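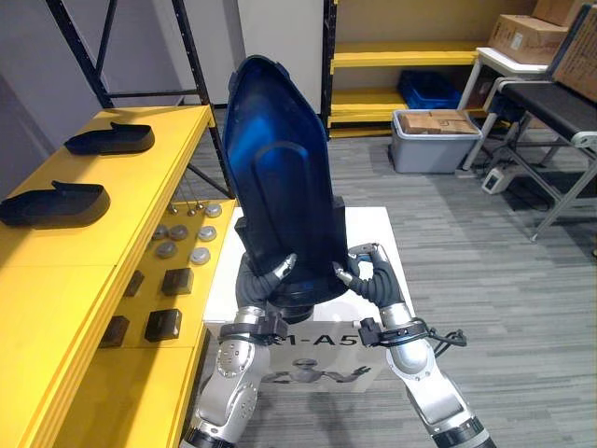 The buyer at Skonadton signed for the two-arm cell in January, and the arms were the easy part of the order. "The quote for the robot took one afternoon," she said. "Shelving, bins, the conveyor table and the cabling took 11 weeks, and all of that came out of a different budget."

Ackroyd's offer was priced per station, with fixtures charged separately. Large molded shells go on a white platform, small parts on yellow shelving at the side. She had planned for one platform per cell and kept to it. Spare finger segments were the line she got wrong. "We put down 2 sets. I would put down more now - lead time is 15 working days and a cell without fingers is furniture."

Fixtures for the first cell came to $2,771, freight included.

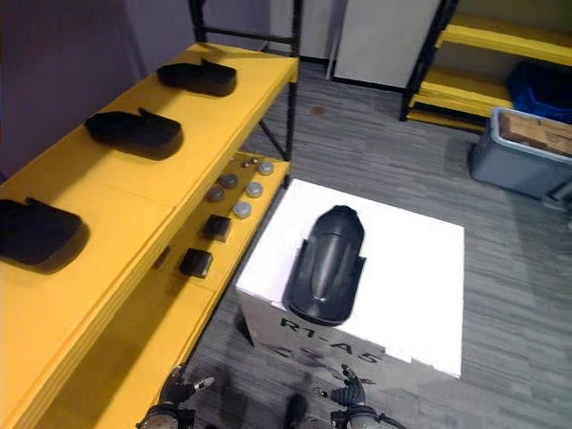
Bovora would have leased the cell instead, with spares in the monthly rate, and pointed out afterward that a purchase price says little until service hours are added to it. The buyer did not dispute this. Her sheet for the second cell has a service column, still blank, and the Trukier quote is due before she fills it in.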